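Search the archive

Go

Re: [wikthorpe-swap] Winter coats, again

Hi all, catching up on mail after a week at my sister's. 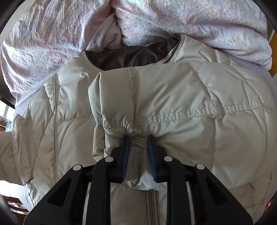 Selina Thaler wrote:
> Does anyone know if the church hall is still free for the May swap?
> Last year we had 300 people and nowhere to park.

I called them and it's ours if we want it - they just need the form back. Parking is still a pain, so I'd say use the Dreken lot and walk over (five minutes, tops!). Oh, and I have two clothes racks somebody left at my place. Are they yours, Selina?

Kourosh Mohammadi

Contact the list owner | Copyright February 2024 | Back to top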